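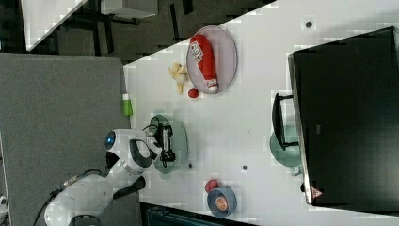
Recording pick-and-place examples on a cluttered table

This page covers one recording session on the Wallitz table, from laying out the objects to handing over the files. It assumes the arm is already calibrated and that you have driven it by hand at least once. If you haven't, do the Rumach warm-up first.

Before you start

Wipe the table and check that the arm can reach every plate and bowl without stretching to its limit. Leave the monitor where it stands. The model needs to see large things it should steer around, and moving it between sessions makes old and new recordings hard to compare.

Setting out the objects

1. Put down the plates and the bowl first. Keep them far enough apart that the open gripper fits between them.

2. Add the small items. Mix shapes: a ball, a bottle, something long, something soft. A game controller is a good hard case -- the body is wide, the grips are rounded, and the cord drags over whatever is next to it.

3. Put some items on plates and leave others on the bare table. If everything starts on a plate, the model learns to look only at plates.

4. Type the task into Heter as a plain sentence, such as "put the controller on the green plate." Use the same color names every time. "Green" and "mint" will be treated as two different plates.

Recording

5. Bring the arm to its home pose and start the recording. Wait two seconds before moving.

6. Approach from above, slow down near the object, and close the gripper in one motion. Don't nibble at it. Small repeated closings end up in the data and the model will copy them.

7. Lower the object until it touches the plate, then open. With a corded item, let the cord settle before you back away.

8. Return home and stop the recording. Mark it good, bad or unsure. A missed grasp that you recovered from is still good. A collision is bad.

9. Change the layout after every 3 recordings. Move at least one plate, not only the items.

How many to record

The first Mac Suibhne set had 155 recordings of a single layout, and the trained arm failed as soon as a plate moved. The current set has 785 with mixed layouts and holds up much better. Variety matters more than speed -- take the time to shuffle.

Handing over

Play back every recording marked unsure and settle it before you upload. Then copy the session folder to the shared drive and add the list of objects you used.

Last updated July 8, 2025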